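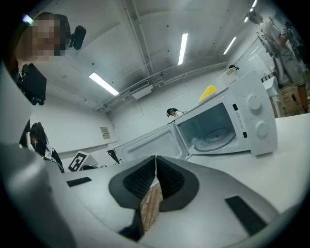

Enseñarle a una máquina a hacer las tareas de casa se parece bastante a enseñárselas a un adolescente: hay que repetir mucho, tener paciencia y aceptar que la primera vez todo va a salir torcido. La diferencia es que al adolescente se le puede explicar con palabras. Al robot, de momento, lo que mejor le funciona es que alguien le preste la mano. En el local de Wunik, en Villen, esa mano es una pinza gris claro con dos almohadillas oscuras de superficie rugosa que se encuentran en forma de V, y el alumno no aparece hasta mucho después. Primero están las personas, las mesas y los objetos más corrientes del mundo: un microondas blanco con la puerta abierta de par en par, el plato giratorio de vidrio en su sitio, una esponja amarilla encima. Podría ser la cocina de cualquiera, y esa es justamente la gracia.

Llegué a las nueve de la mañana, convencido de que iba a ver brazos mecánicos moviéndose solos. Lo que vi fue a un grupo de gente abriendo y cerrando cosas con una concentración que yo solo reservo para enhebrar agujas. ¡Y me encantó! Hay algo hipnótico en mirar cómo alguien repite un gesto que todos hacemos sin pensar, pero despacio, con una herramienta en la mano, fijándose en dónde empieza y dónde acaba.

«La gente cree que lo difícil es agarrar», me dijo Mimoza Yordanov, que coordina las sesiones. «Agarrar es lo de menos. Lo difícil es todo lo que haces antes sin darte cuenta: acercarte con el ángulo bueno, frenar a tiempo, corregir un poco cuando ves que vas torcido».

Mimoza dio clases de cerámica antes de dedicarse a esto, y se le nota. Corrige sin tocar. Se pone al lado, mira las muñecas de la otra persona y suelta frases cortas: más bajo, espera, ahora. Cuando le pregunté si echaba de menos el torno se rio y me enseñó las palmas de las manos, como si todavía tuvieran barro.

La mano prestada

El método tiene su lógica. Durante mucho tiempo, la forma habitual de que un robot aprendiera una tarea era manejarlo a distancia: una persona con unos mandos, el brazo al otro lado copiando sus movimientos. Funciona, y en Wunik lo siguen haciendo en una sala aparte, pero es lento y cansa. El que maneja no siente el peso de lo que levanta, y a menudo tampoco ve bien la profundidad. Abrir una puerta por control remoto es un poco como atarse los cordones con guantes de horno mirando por un espejo.

Con la pinza de mano, en cambio, se prescinde del brazo. La persona la sujeta, se acerca al objeto y hace la tarea con la misma herramienta que después llevará el robot en la punta. Una cámara montada en la pinza graba lo que ocurre delante de los dedos, y un programa reconstruye el recorrido: por dónde fue la mano, cuánto giró, en qué momento se cerraron las mordazas. Para ayudar a situarlo todo en el espacio se colocan en la mesa unos tableros con marcas cuadradas en blanco y negro, que de lejos parecen crucigramas sin terminar. De eso sale lo que ellos llaman una demostración. Y de muchas demostraciones sale, con suerte, una máquina que sabe abrir un microondas.

¿Cuántas son muchas? Para la tarea en la que trabajaban aquella semana, la meta eran 400. Cuatrocientas veces acercarse, enganchar el borde de la puerta, tirar, soltar. Yo hice una mueca y Mimoza se encogió de hombros.

—A las 30 ya no piensas en la puerta —me dijo—. Y ahí es cuando empiezan a salir bonitas.

Me pareció una palabra rara para un dato, bonitas, pero la usan todos en el equipo. Una demostración bonita es continua, sin tirones y sin dudas en mitad del camino. Una fea es la que se para a pensar. Las feas no siempre se tiran: si la mano se equivoca y luego se recupera, ese tropiezo vale oro, porque el robot también va a tropezar y le conviene haber visto cómo se sale del apuro. Las que se descartan son las vacilantes, esas en las que la pinza se queda flotando como quien ha entrado en una habitación y no recuerda a qué venía.

Mi turno

Por supuesto que pedí probar. Hubiera sido imposible pasar la mañana entera allí y no pedirlo. Me pusieron delante de un cajón con tirador (el microondas, me explicaron con mucha educación, era para gente con más rodaje) y me dieron una pinza de práctica.

Lo primero que se descubre es que uno tiene demasiados dedos. Toda la vida confiando en cinco, y de golpe hay que apañarse con dos que solo saben hacer una cosa. Mi instinto era ayudarme con la otra mano, sujetar el mueble, apoyar el codo. Nada de eso vale: si el robot va a tener un solo brazo, yo también. Lo segundo es que la muñeca tiene sus manías. Yo entraba siempre desde la derecha, girando un poco hacia dentro, y no lo habría sabido jamás si no me lo hubieran señalado en el gráfico de la trayectoria. Treinta y tantos años abriendo cajones del mismo modo, y ahí estaba, una curvita azul, la misma cada vez.

Hice 31 intentos. Mimoza dio por buenos 3. Salí contentísimo con mi tres, que conste, y en el último sentí por un instante eso que me habían contado: el gesto entero de un tirón, sin mirarlo, como cuando por fin se suelta la bicicleta.

Lo que se cuela en los datos

A media mañana hicimos una pausa con café y hablamos de lo que más le interesa a Mimoza, que es la variedad. Si todo el mundo abre la puerta igual, en el mismo sitio y con la misma luz, el robot aprende esa puerta y ninguna más. Por eso van cambiando las cosas de lugar entre tanda y tanda. Giran el aparato un poco, ponen objetos encima o los quitan, acercan la mesa, pasan el turno a alguien más alto o más bajo. El desorden se prepara con cuidado, y se discute (vi una conversación muy seria sobre dónde dejar un cuenco).

Los zurdos son un tesoro. También quienes tienen prisa por naturaleza y quienes no la han tenido nunca. Una compañera, Arora, tiene la costumbre de empujar la puerta un poquito más cuando ya está abierta, como para asegurarse, y durante varias semanas el robot heredó el gesto. Abría, soltaba y daba un toquecito final. Me enseñaron el vídeo tres veces porque lo pedí yo. Acabaron equilibrándolo con demostraciones de otra gente, pero al toquecito le pusieron nombre, la «arora», y si alguien lo hace en una sesión los demás lo cantan en voz alta.

Me gustó mucho esa historia. Cuando se habla de automatización se suele imaginar algo sin cara ni costumbres, y resulta que una máquina así va cargada de gestos prestados, con las manías de una tarde concreta en un local concreto. Quien le enseñó a tirar de un tirador lo hizo como se lo enseñaron en su casa, o como se lo permitía una cocina estrecha.

Verlo funcionar

Por la tarde pasamos a la sala de pruebas. El brazo estaba atornillado a un banco, con la misma pinza en la punta, delante de un armarito que no había aparecido en ninguna demostración. Stojanovska, la ingeniera que se ocupa del entrenamiento, pulsó una tecla y se cruzó de brazos.

El brazo se acercó y frenó. Corrigió un poco hacia la izquierda, y juro que reconocí esa corrección, la había visto hacer toda la mañana. Cerró las mordazas en el tirador, tiró y se le escapó. Volvió a acercarse, esta vez más abajo, y abrió. Yo aplaudí, claro. Stojanovska apuntó algo en su cuaderno sin levantar la vista y me advirtió de que en un mal día puede fallar hasta 30 veces seguidas, sobre todo con superficies brillantes, y que cerrar le sigue costando más que abrir. Con los armarios empotrados ni lo han intentado.

Le pregunté para cuándo un robot que recogiera mi cocina. Me contestó preguntándome cómo la recojo yo, paso por paso, y a la segunda frase me había perdido: no sé si guardo primero los vasos o los platos, no sé con qué mano cierro el lavavajillas. Me propuso que me fijara un día entero y le escribiera.

Lo hice el domingo. Cierro el lavavajillas con la rodilla. Se lo mandé a Stojanovska esa misma noche y me respondió que la pinza de rodilla la tienen pendiente para junio.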